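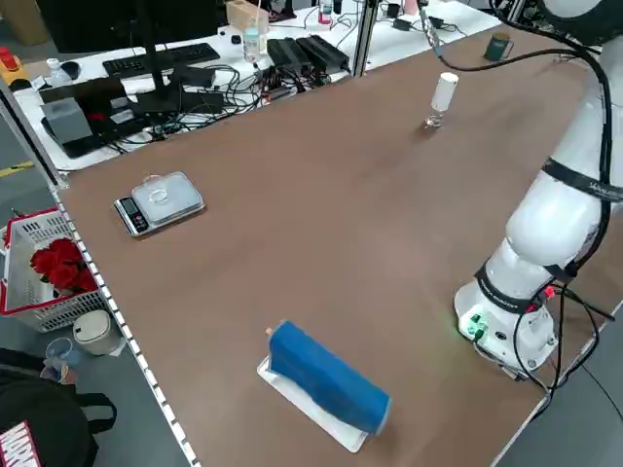

Put the weight back in the recipe

Saturday, March 13, 2021

By Josefina Arancibia

My neighbour Violeta Lagos gave me her recipe for seed cake in February. It asks for a teacup of sugar, a heaped spoon of caraway, butter the size of an egg, and flour until it looks right. I have made it four times and got four different cakes. One of them was very good and I have no idea how to make it again.

I think recipes should be written in grams. All of them, including the family ones and the ones in books that pride themselves on being relaxed. I know this annoys people. When I said it at lunch, Celeste Domínguez told me I wanted to turn the kitchen into a chemist's shop. I do not. I want the cake to come out the way the person who wrote it down meant it to.

The trouble with cups starts with flour. Dip the cup into the bag and you pack it down. Spoon the flour in and it sits light. The same cook can get a different amount on a different day without changing her mind about anything. A cook in another house, with another cup, is further off still. Brown sugar is worse, and nobody agrees on what a heaped spoon of honey is. A weight has none of this trouble. 40 grams of honey is 40 grams in Violeta's kitchen and in mine.

People say that grandmothers managed without scales, and plenty of them did. But they used the same cup for years, bought flour from the same shop and made the same few things every week. Their hands knew the amount. That knowledge was real and it worked, and it was also stuck inside one person. When my aunt died we found her notebook, and most of it was lists of ingredients with no amounts at all. She had never needed them. We have got perhaps half of the recipes back by trial and error, and the quince paste is lost.
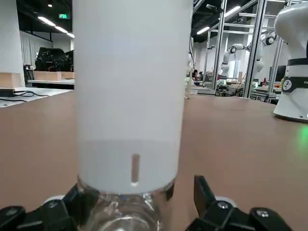
Then there is the washing up, which I think is the best argument and the one least often made. With weights you put one bowl down, set it to zero, pour in the flour, set it to zero again and pour in the sugar. There is no row of sticky cups afterwards. For oil and syrup this alone would have won me over.

The objection I take more seriously came from Fermín Quezada, who baked bread for a living at Huenchumán until he retired. He weighs everything, but he worries that people who learn from numbers stop looking. Flour takes up more water in some weeks than others, and eggs are not all one size. If the dough is stiff, he says, the number on the page will not help you. He is right about that. A recipe ought to say what the dough should feel like as well as what goes into it. I would still sooner begin from the right place and adjust by a spoonful than begin from a guess.

Small amounts are a fair problem too. Many home scales are poor at a gram or two of salt or yeast, and there a level teaspoon is good enough. I have no quarrel with the teaspoon. A pinch can stay a pinch.

What I would ask is modest. If you have a dish that people ask you for, make it once more in your usual way, but weigh each thing before it goes in and write the figure beside it. Keep the old words if you are fond of them. Violeta did this with me last week - she poured her teacup of sugar into a bowl, grumbling, and I wrote down the number. Her flour came out well below what I had been using. The recipe in my drawer now has both versions on it, hers in blue and the grams in pencil, and I am making it again on Sunday.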